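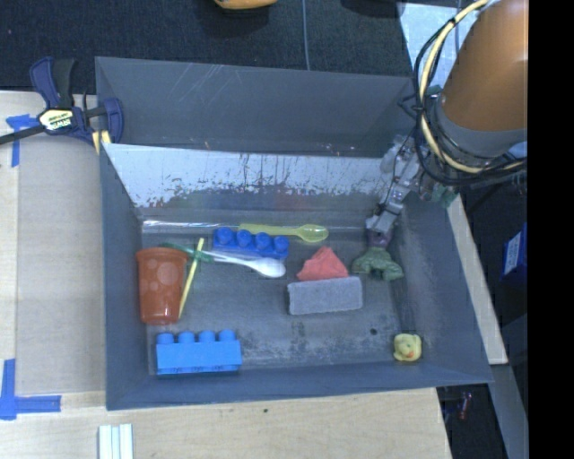
Peninah Nzioka wants it known that the offside rule is not what drives referees out of the game. It's the parking lot, she told the Furnau meeting, the walk from the field to the car with somebody's uncle keeping pace and offering a second opinion on the penalty.

Newsletter > Club News > Officials

She has a point, and the numbers at Demeck are on her side. We started in September with 57 registered youth referees. A good many of them have since discovered homework. The under-tens matches still get covered, mostly by the same few teenagers, who are paid enough per game to buy a sandwich and are shouted at by people who own boats.

So from the spring season the league is trying a few things. Each home club will put one adult in a green vest, and that adult will stand near the referee at halftime and walk out with them after the final whistle. The vest holder doesn't need to know the rules. In fact we'd prefer someone with no opinion on handball at all, if such a person can be found in Priltik.

Coaches get one warning per match for arguing a call. After that they watch the rest of it from the far side of the fence, where the view is better than you'd think. Parents are the coach's problem, so if you enjoy having a coach, please bear that in mind around the 6-yard box.

New referees will also be paired with an older one for their first 3 matches. Svetozár Holub has put together the pairings and would like everyone to stop asking him to swap. He has a spreadsheet and he is sticking to it. If your kid truly can't make a date, write to him before the week of the game and keep it short.

The next beginners' course is at the Hashemi field house. Minimum age is thirteen. Bring a whistle if you have one, a pencil and shoes you can run in. The course is free and the badge comes with a shirt, in one size, which fits no one under six feet tall. We have raised this with the supplier and been told it's a popular size.

The equipment fund stands at $3708, and part of it will go toward flags and vests. Suggestions for the rest can go in the box by the snack window. Last season's box held two suggestions and a parking ticket.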